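Gitura Paper Lantern Kit: Set-Up Guide
Section 2. Covering and drying the lantern
Revised 10 May 2018

Read this section through before you open the glue powder. Once the glue is mixed it stays usable for one afternoon, so have the balloon blown up and the paper torn first. If you have not yet unpacked the kit, go back to Section 1 and check the contents against the card in the lid.

What you need from the box
Glue powder, one packet
White tissue sheets, 24
Flirnora colored tissue, one folded pack
Round balloons, 2 (one is a spare)
Flat brush
Cardboard ring
Cord and hanging clip

What you need from home
Mixing bowl
Warm water
Measuring cup
Old newspaper or a plastic tablecloth
A cereal bowl to hold the balloon
Damp cloth for hands
Blunt scissors

Mixing the glue

1. Pour one cup of warm water into the mixing bowl. Do not use boiling water. It makes the powder clump.

2. Sprinkle the glue powder over the water a little at a time, stirring as you go. Tipping the whole packet in at once leaves lumps that are hard to break up later.

3. Stir for two minutes, then leave the bowl alone for ten. The mix will look thin at first and thicken as it stands.

4. Stir again. The glue should run off the brush in a slow string. If it falls in drops, wait five more minutes. If it sits on the brush like jelly, add water one spoonful at a time.

Note: Young children can do the stirring, but an adult should pour the powder. It is fine and drifts easily.

CAUTION: Do not pour leftover glue down a drain. It sets in the pipe. Scrape it into the trash, wipe the bowl with newspaper, and only then wash it.
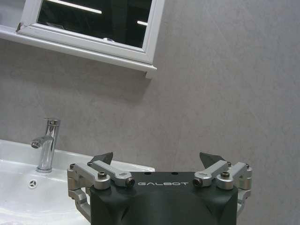 Preparing the balloon

5. Blow up one balloon until it is as wide as a dinner plate. Do not fill it all the way. A tight balloon may pop while the paper is still soft, and the lantern will fold in on itself.

6. Tie the neck and set the balloon in the cereal bowl with the knot pointing up.

7. Rub a thin film of cooking oil over the balloon with your fingers. Stop a little short of the knot. You need a dry patch there to hold on to.

8. With a felt pen, draw a circle around the knot using the cardboard ring as a guide. This circle is the mouth of the lantern. No paper goes inside it.

Tearing and laying the paper

9. Tear the white tissue into pieces the size of a playing card. Torn edges blend together when wet. Cut edges show as lines once the light is on.

10. Brush glue onto a small area of the balloon, lay a piece of tissue on it, and brush over the top. Use light strokes from the center of the piece outward.

11. Lay the next piece so that it overlaps the first by a finger's width. Work around the balloon from the pen line down. Turn the balloon over in the bowl to reach the bottom.

12. Cover the whole balloon with three layers of white. Let each layer get tacky before you start the next. Small wrinkles are fine and can be left alone.

Note: If the tissue tears under the brush, the brush is too wet. Press it against the side of the bowl and try again.

13. Add the Flirnora tissue as the last layer. Pieces of two colors that overlap will make a third color when the lantern is lit, so it helps to hold them up to a window together before gluing.

14. Wipe your hands with the damp cloth between colors. The red and the dark blue both stain fingers, and the stain moves to the lighter sheets.

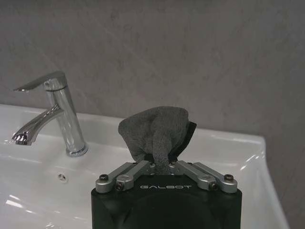
Fig. 2-2. Cloth held over the sink.

Drying

15. Tie the cord to the balloon knot and hang the balloon where air can move around it on all sides. A shower rail or a coat hanger on a door frame works well. Put newspaper underneath.

16. Leave it for 24 hours. In a damp room it may need longer. Do not use a hair dryer or set it near a heater. The warm air makes the balloon swell, and the layers separate.

17. Tap the surface with a fingernail. A dry lantern sounds hollow. If it sounds dull or feels cool, give it more time.

18. Pinch the balloon next to the knot and snip a very small hole with the scissors. Let the air out slowly. The balloon will peel away from the paper with a crackling sound. Pull it out by the knot and throw it away.

CAUTION: Pieces of balloon are a choking hazard. Pick them all up right away, and keep both balloons away from children under eight.

Fitting the ring

19. Trim the mouth of the lantern along the pen line.

20. Brush glue on the outside of the cardboard ring and push it into the mouth until the edges are level. Hold it for a minute, then lay strips of leftover tissue over the join.

21. When the ring is dry, push the hanging clip through the two holes and bend the ends flat on the inside.

CAUTION: Use only a battery light such as the Urio clip light (sold separately). Never put a candle or a household bulb inside this lantern. The paper is not treated against fire.

Storing unused materials

Keep dry glue powder in its packet with the top folded over twice and clipped. It lasts up to 17 months in a dry cupboard. Mixed glue does not keep. Spare tissue should lie flat in the lid of the box, out of sunlight, as the colors fade.

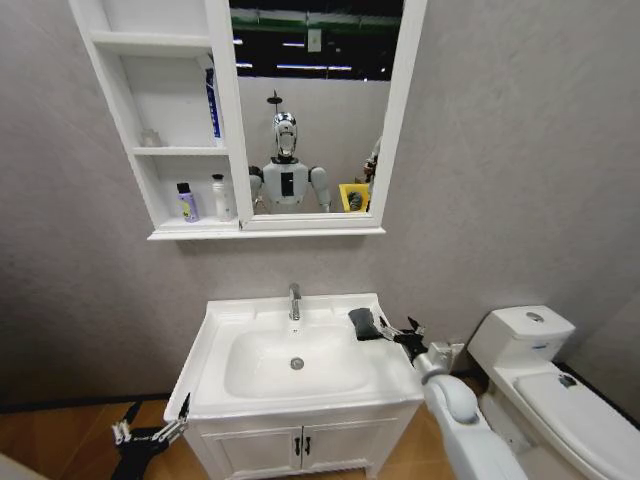
Can I use white school glue if I run out of powder?
Thin it with the same amount of water and it will hold the tissue well enough. The finish will be shinier and a bit stiffer, and the balloon is harder to peel out, so use more oil in step 7.

Replacement parts

Order by part number from the shop where you bought the kit.
Glue powder, single packet: part 105
Flat brush: part 17
The cardboard ring from the Pullel mobile kit is the same width and can be used here. Its clip is too short for this lantern.

Continue to Section 3, Adding cut-out shapes.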